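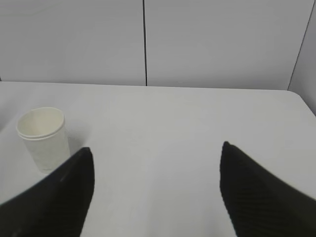

Reverberation and Partition Layout in a Shared Study Hall
Student project report, Truvholm Technical College
Posted Thursday, October 4, 2018 by the Derkach project group

This site uses cookies to remember your settings. Accept | Learn more

1. Purpose

The study hall on the second floor of the Brurkia building was divided into bays in June. Students complained afterward that speech carried between bays. The group was asked to measure reverberation time and level difference between neighboring bays, and to compare two partition heights.

2. Method

A sweep signal was played from a loudspeaker at seated head height. Responses were recorded at 20 positions per layout, with the ventilation running at its daytime setting. Octave bands from 125 Hz to 4 kHz were analyzed. The 1,000 Hz band is used for the comparisons below. Room volume was taken from the building drawings as 2,735 cubic feet per bay group, measured to the suspended ceiling.

Tables and chairs stayed in place for all runs. Doors were closed. Two runs were thrown out after a delivery cart passed in the corridor, and both were repeated the same evening.

3. Results

Reverberation time changed very little between the two heights. The level difference between neighboring bays improved with the taller panels, mostly above 500 Hz. In the 125 Hz band the change was smaller than the spread between repeat runs, so no claim is made for it.

Positions next to the corridor gave the poorest results in both layouts. The gap over the door frame is the likely path, but it was not tested separately.

4. Sources of error

The Stododance rehearsal room shares a wall with the hall. Background level rose during its evening sessions, and low-band data from those hours should be read with care. Humidity was not logged.

5. Further work

Repeat the corridor positions with the door gap sealed. Add absorbing material to one bay and leave its neighbor bare.

Contact | Copyright Truvholm Technical College | Back to top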